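Does anyone know what the robot demo at an open day is like for kids?

Asked in Days Out and Events

We are thinking of driving over to the Hafstein open day in Calau in June. The flyer says "live robot sorting" but gives no details. I have a seven-year-old who likes building bricks and a father-in-law who used to work on packing lines. Is it something you can watch up close, or is it a video on a wall? Also wondering how long to allow, and if you need to book. It is a 100 mile round trip for us so I'd like to know before we go.

3 answers

Answer 1 (accepted)

It is a real demo and you can watch it. I went last year with my sister's kids. You don't book for the building but you do need a slot for the robot room, and you get that from the desk inside the main door when you arrive. They let in 20 people at a time and each session runs 15 minutes. The first one is at 10 and the morning slots were gone before 11. Parking is in the field behind the Goverlow warehouse and it is free, but bring shoes you don't mind getting muddy.

You stand behind a rope. There is a screen on each side that shows the view from the arms, which the kids liked better than looking at the arms themselves. The staff member running it took questions the whole time and was patient with the small ones.

Toy bricks, bins and the two arms: 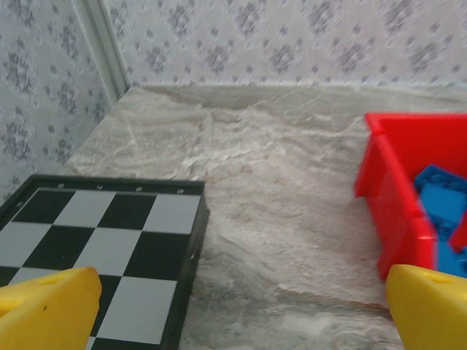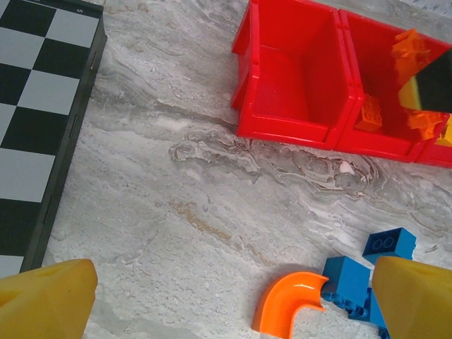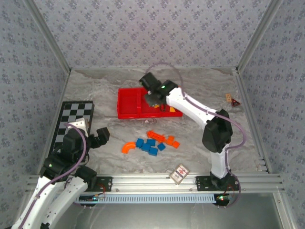
For your father-in-law, I would tell him ahead of time that it is slow. My brother-in-law works in a warehouse and he expected something like the line he is used to, and he was bored for the first half. What got him interested was the question of how it deals with things that aren't lying flat. Boxes on his line all come the same way up. With the blue bricks some had the studs on top and one was tipped over with the hollow side showing, and he asked the staff member if the arm treats those as different jobs. She said yes, and they talked about that until the next group came in. If he likes that sort of thing he should stand at the left end of the rope, where it is easier to hear. Allow two hours for the whole building, more if you want lunch. The cafe takes cards only.

Answer 2

It's ok. My son is 6 and lasted one session, then wanted the bouncy castle. They do have a table out in the hall where kids can build stuff, so that might suit yours. The line for food was bad at noon. Go early.

Answer 3

Can't speak for Hafstein, but we did the one at Zisley and you had to be 8 to get into the workshop. Check the age thing before you drive all that way. They told us 600 people came through that day and it felt like it. The handouts ran out by lunch.

Comment from the person who asked: Thanks, this helps. I called and there is no age limit at Calau, but under 12s have to be with an adult. We will aim for the 10 o'clock session.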